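Workshop notebook, bins and sorting
2000-07-29

Moved the sorting over to the white table against the wall, mostly so I can stop bending down for everything (my back says thank you!). Yellow, blue, yellow, left to right.
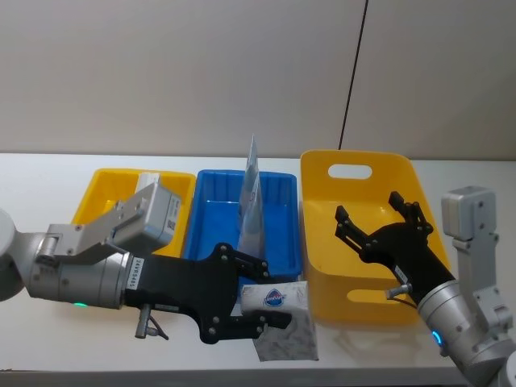

Sumathi Achari wants the shallow yellow one kept for small stuff only, cards and little boxes, on the grounds that anything tall in there falls over the moment you reach past it. Fair enough, and I'd half come round to that myself after the mess in April, when the Stimska samples got mixed in with the Kulkarni ones and I spent a whole afternoon reading labels.

So, small stuff left. Blue in the middle is for bags. I like the ribs on the inside walls and I like that the clear bag can stand up in there, taller than the rim, so I can grab it by the top corner without digging. It's crinkly plastic and it does slump if you lean it on nothing, so I'm putting bags toward the right side and we'll see how that goes over a week of real use. Folding them flat was my other idea, but then you can't tell what's in them, and I always end up unfolding every single one.

The deep yellow bin on the right is overflow and returns. I'm very fond of this one! It has an oval handle hole near the top of the back wall and a long slot lower down at the front, and the slot is the one thing I'd watch, as the small Prokside clips could go straight out through it. Anything smaller than a card goes left, please, even if left is getting full.

Still to do: labels. I've got a roll of 60 and want to use 8 of them, large print, on the bins and the shelf. Also need to ask Astow if they sell the shallow yellow one separately, as their sheet only lists it in a set of 32 and I have no place to put that many trays.

Bag ties are in the top drawer now, next to the scissors.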